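Cleaning out storage bins, quick notes

Doing the garage totes again this October so writing it down while I remember.

Empty it first. All the way, even the screws in the corners. Dump everything on an old sheet, sort later.

Vacuum the grit before any water goes in. Wet grit = mud, and mud scratches.

Warm water, squirt of dish soap, soft brush. Leave it 5 minutes. Go do somthing else.

Black scuffs: baking soda paste on a damp rag, small circles. A melamine sponge works too but go easy, it dulls shiny plastic. Pencil eraser for the little ones.

Grease: rubbing alcohol on a paper towel. Test a corner first. Windows open. No bleach on top of anything else, ever.

Real scratches don't come out. Tried the Zollon polish, 16 bucks, meh. Just use that bin for tools and keep the nice ones for blankets.

Cloudy smudges on the floor of a gray bin are usually old soap that never got rinsed. Plain water, twice, then wipe.
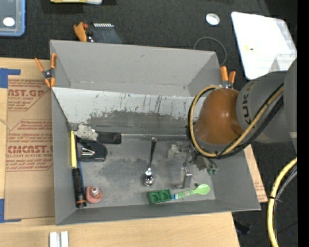 Drying. Upside down, propped on a stick so air gets under. Overnight if you can. Lids seperate, or they smell.

Then small stuff goes back in jars or zip bags, never straight in the bottom. Label on the short side, masking tape is fine.

Next up: the shelf brackets.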